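4. Letters, texts and the people who never called back

Two mailings, one list. Section covers what was sent, who answered, what we could and could not match up afterward.

Figure 2. Orange cloth roll on the desk.

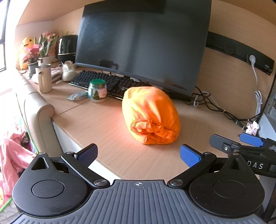
4.1 Sample and mailings

The list came from Ovwood, a credit union with branches in and near Pacheco. 1032 members, all with a debit card that had been reissued after the card number turned up in a merchant breach. Joint accounts counted once, under whichever holder was listed first. Business accounts left out. Members who had moved and had no forwarding address also left out, before the draw.

Everybody got the same first mailing, a one-page fraud alert letter printed and posted by Jinness. Plain envelope, credit union name in the corner, no window. The second mailing went only to members who had done nothing by the end of week 5. Half of those got the same letter again. The other half got a text message with a phone number and no link. We wanted a link and Ovwood did not, because their own security page tells members never to tap one. Fair enough.

"Doing something" meant any of the following: calling the number, coming into a branch and mentioning the letter, or turning on transaction alerts in the app. Branch visits were logged by tellers on a paper sheet. The sheets are the weakest part of the data and we come back to them in 4.4.

Follow-up ran 16 weeks from the first mailing. Started in September, so the tail end runs into the holidays, when card use goes up and so do disputes. No good way to seperate that out with one site.

4.2 What the letter said

The wording was changed twice before printing. Earlier draft opened with the name of the processor, Prider, which most members had never heard of. In the pilot calls people took the letter for a scam on that ground alone - a company they did not know, telling them a card they did know was in trouble. Final version opens with the credit union's name and the last digits of the old card. Prider is moved down to the third paragraph.

We also cut a sentence on credit freezes. Members reading it thought a freeze would stop charges on the debit card. It would not. A freeze limits new credit being opened in your name and does nothing for a card number that is already out. Several pilot callers had frozen everything after some earlier breach and felt they were covered, so they had stopped checking statements. Worth its own study. Not this one.

The phone number was the one on the back of the card. Jinness had suggested a dedicated line so calls would be easier to count. We said no to that, and paid for it in the coding.

4.3 Response

Calls came fast, then hardly at all. Most of the callers who ever called did so in the first few days after delivery, and Tuesday was the heaviest day in nearly every week, probably just the mail. App alerts were slower and steadier. Members who turned on alerts mostly did not call, members who called mostly did not turn on alerts, even when the agent offered to walk them through it on the phone.

Among those who had not responded by week 5, the text did better than the repeat letter. Bigger gap for younger members, still there for older ones. We expected the older group to go the other way. Agents reported that a lot of text recipients called mainly to ask if the text was real, and we counted these as responses. A stricter reader may not want to. With them removed the gap shrinks but does not close.

Repeat letters got little. Some members said the second copy looked like a mistake, or like a bill reminder, and threw it out. A different heading on the second letter might of helped. Not tested.

Past fraud on the account mattered more than anything else we looked at. Members who had disputed a charge before were quick to act on either format. For the rest it took a nudge, and often the nudge was a spouse.

4.4 Problems with the data

Teller sheets. One branch kept them every day, another filled them in at close from memory. Where the sheet and the visit log disagreed we used the visit log, which undercounts. Wellington Araújo coded the call notes and then recoded a portion blind some weeks later; agreement was good for reason of call, worse for whether the caller had read the letter or only heard about it.

Also no control group. Ovwood was not willing to leave members with a breached card un-notified, and we did not push. So nothing here tells you what members would have done with no letter at all, only how one kind of notice compares with another.

Losses are not reported. Disputed charges in the window were few, and some were still open when the data was pulled. Section 5 takes up cost per contact, where the text looks better again, though printing prices at Jinness changed partway thru and the two mailings are not quite on the same footing.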